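Junior Media Planner at Skalico

We're a small advertising agency with a big kettle, and we're looking for someone to join our media planning team in August. You'd be working with Birsen Kılıçarslan, our head of planning, on local radio, bus shelters, regional papers and a growing amount of online video.

Most of your first few months would go on two accounts, Brinetti and Grecu. You'd help to book space, chase artwork, check that the adverts ran when they were meant to, and put together the monthly reports our clients read over their coffee (some of them very closely indeed!). Later on, if you enjoy talking to people, there'd be the chance to come along to client meetings and say your piece.
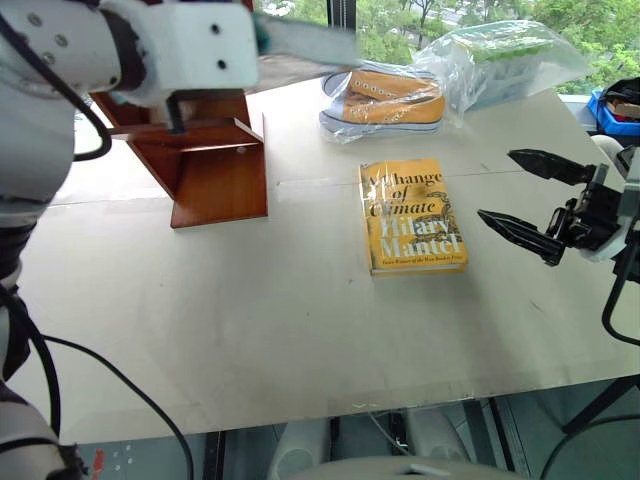

You don't need a degree in marketing, and we'd be just as pleased to hear from somebody who has sold classified ads or run the publicity for a village theatre. You do need to be comfortable with spreadsheets, careful with other people's money and happy to pick up the phone.

The job is 37 hours a week, with a start any time between 8 and 9.30 in the morning, and you can work from home 2 days a week once you've settled in. We'll pay for your training on Wanus, the booking system we use.

To apply, please send us your CV and a page or so about an advert you've remembered for years, and why you think it stuck. Birsen reads every one herself and will write back to you either way.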